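Stakitov Gripper Comparison - Progress Report to the Ikasside Fund
Period ending February
Prepared by Lizeth Cárdenas

We are four months into the grant and the bench work has picked up speed. Both finger sets are now mounted and running, the wrist cameras are calibrated, and the controller from Jetley no longer drops its connection when both arms move at once. That last fix took longer than I'd like to admit, but what a difference it makes to a day's work!

The main task this period was cloth handling with two arms. We moved from plain towels to patterned garments because Hollis Kasprzak wanted to know how the cameras would cope when the folds and the print look alike. Camouflage is about as hard as it gets. Each run has one gripper at either end of the garment, and the arms have to keep the cloth under control without pulling it out of the other's fingers.
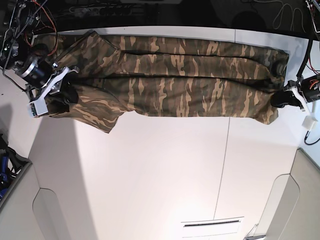 We have logged 3000 grasps so far, split between the Castaño fingers and our own. The Castaño set is stronger on thick seams. Ours lets go more cleanly, and that matters a lot when a fold has just been laid down and you don't want to drag it back open. I was surprised by how much the pad rubber counts. We tried 6 pad mixes and two of them beat everything else on thin cotton, whichever fingers they were fitted to.

Wrist camera placement is the other open item. Moving the camera back gives a better view of both pads and the cloth between them, though we lose some detail on small creases. Hollis is testing a shorter bracket now, and I'm really looking forward to those numbers.

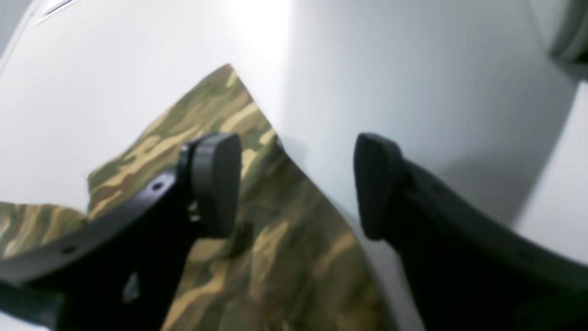
Will the comparison be finished inside the current budget?
The remaining runs fit within what we have. The one extra cost would be a second set of pads if the softer mix wears out early, and we would pay for that from the parts line.

Next period: 7 garment types, both finger sets, same controller settings throughout. The raw logs are on the shared drive, and the draft results table will follow once Hollis has checked the force readings.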